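Unit 6: Writing Visitor Copy for Ghost Tours and Haunted Attractions

Reading for this week: the Zuccaro House tour script, first 20 pages, and the short piece by Liliana Serra in the course packet. Please read the script first.

A haunted attraction sells two things at once, a building and a story about it. The copy has to keep them apart well enough that a visitor knows what they are paying for. Check the building facts against deeds, permits or newspapers. Stories need a source too, even if the source is only "told by former tenants."

Terms

Claim: a statement that something happened. "A door opened in the night" is a claim.
Attribution: who made the claim, and when.
Hedge: words such as "is said to" or "according to." One per sentence is enough.
Provenance: the record of where an object came from and who owned it.

Case: the Pidton Inn walk

The first brochure for the Pidton walk ran to 2,392 words and named eight ghosts. Only two had any attribution. Ginevra Carbone cut the text to 400 words and kept those two, along with one story marked as a local legend. She also moved the practical details (stairs, low light, age limit) from the back page to the front. Ticket desk staff had been answering the same questions all evening, and most of them were about stairs.

Points to notice in the Kesta version

The Kesta brochure describes each room before it tells the story of that room. Readers who scare easily can stop at the first paragraph. It also gives the length of the tour and says where a group can leave early.

Serra argues that overnight stays need the plainest copy of all. Guests want to know about the bed, the heating and the bathroom, and the legend can wait until the second page.

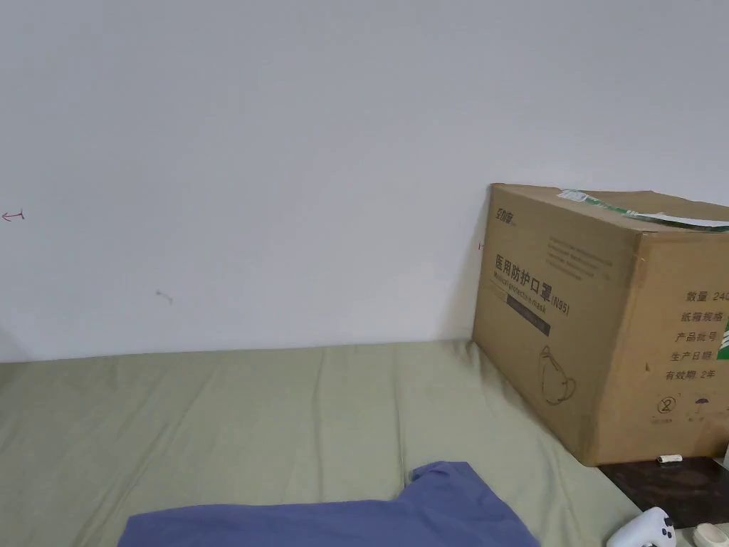

For Friday, rewrite one room from the Zuccaro script in no more than 150 words. Underline every claim and write its attribution in the margin. Bring two printed copies.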